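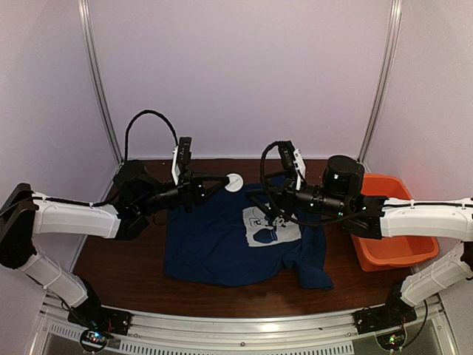 Do small tabletop robot arms need a written risk assessment if they can't really hurt anybody?

Write one. "Can't really hurt anybody" is the conclusion of a risk assessment, so you have to do the assessment before you get to say it.

Posted in: Shop Rules and Safety
Thread started Tuesday, September 10, 2024

benchrat_ohio
OK, fair enough on the short answer, but I'd like to hear from people who have done this for light two-arm setups and not for a welding cell. We have a pair of arms sorting and folding laundry on a table at our Miltside shop. Light plastic covers, two-finger grippers, a camera over each gripper. Management bought a "readiness checklist" from Grastness and wants me to sign it. It's four pages and three of them are about company policy. The only line that mentions the arms says "operators have been made aware of moving parts." Aware how? By looking at them?

I don't want to be the guy who asks for a fence around a T-shirt. I also don't want my signature on that.

torque_limit
Don't sign it. A checklist somebody sold you is not an assessment of your table. It doesn't know where your people stand or what they reach for.

What I'd write down, for a table like that:
Every place the two arms can meet each other or trap a hand against something fixed (base, rail, bin, wall).
Who reaches in, when, and what state the arms are in when they do.
What happens on power loss. Do the arms hold or do they drop?
Where the stop is and whether you can hit it without leaning over the table.

That fits on two sheets. Anything longer and people stop reading it.

mildlycalibrated
I'll be the unpopular one. I've seen more paperwork come out of hobby-size arms than out of the press brake that took part of a guy's thumb. At some point the rule-writing is theater. Payload is small, speed is small, it's cloth. Put a stop button on it, tell people to keep their hands out, go home.

torque_limit
"Tell people to keep their hands out" is the rule that fails first. Cloth bunches up. Gripper misses. Somebody reaches in to flatten a sleeve while it's between moves and looks parked. I'd bet that happens every shift.

benchrat_ohio
It happens every shift. That's what got me asking. "Looks parked" is exactly it, the arms sit there thinking about the next grab and you'd swear they were off.

mildlycalibrated
And how many injuries?

benchrat_ohio
None that were written down. Which I'm aware is a weak answer in either direction.

quietconveyor
We run a similar table. Our house rule is hands in only with the drives disabled, and there's a light that tells you. Before the light, the rule existed and everyone ignored it. With the light people mostly follow it. I don't trust "mostly" but it beats a sign.

The other one I'd push for is cable routing. Everybody assesses the gripper and forgets the cable. On most of these little arms there's a fat camera cable looping off the top of the wrist with plenty of slack, and a loop near a gripper will find a finger, a lanyard or the other arm's gripper sooner or later. Tie it down as far as the wrist motion allows and put "check cable loops" in the start-of-shift list.

pneu_matic
Seconding cables. Also loose garment parts. Drawstrings scare me more than sleeves.

Does anyone follow the Bodholm guide? Our insurance person keeps mentioning it like I should know.

torque_limit
I've read it. Parts of it are decent, the section on shared tables in particular. But it's a vendor group's guide, and it reads like one. Every hard question ends in "consult your integrator." Don't cite it as if it were a standard. If a customer or inspector asks what standard you worked to, you want the name of a real one and the edition, and you want to have opened it.

pneu_matic
What if we ARE the integrator?

torque_limit
Then I guess you consult yourself. Seriously though, that's the position a lot of small shops are in without knowing it. You bought two arms, a table, some grippers and software from different places and bolted them together. The arm maker's papers cover the arm. They don't cover what you built.

mildlycalibrated
OK, that one I'll give you. I had assumed the arm paperwork carried over. I still say the stop button does most of the work.

quietconveyor
Have you timed it? We did, in February. Arm at normal speed, somebody standing where they normally stand, hit the button when a second person yells. The stop itself was quick. Getting a hand to the button was the slow part, and it was mounted around 45 inches from where people actually worked. Moved it to the front edge that afternoon.

mildlycalibrated
Fine. Front edge. I'm not putting up a light tower.

loopback_lou
Different complaint. We use Yimyam for the motion software and the speed cap is a setting any logged-in user can change. So whatever number goes in your assessment is only true until someone wants the demo to look snappier. If the cap is part of why you think it's safe, lock it, and write down who has the password. We found ours raised and no one would own up.

benchrat_ohio
Checking ours tomorrow. I have a bad feeling.

Where I've landed so far: not signing the Grastness form. Writing my own, short, off torque_limit's list plus cables and the speed cap. Drives off before hands in, with some kind of light if I can get the money. I'll post it when it's done and you can all tear it up.

mildlycalibrated
Looking forward to it. If it's over two sheets I'm not reading it.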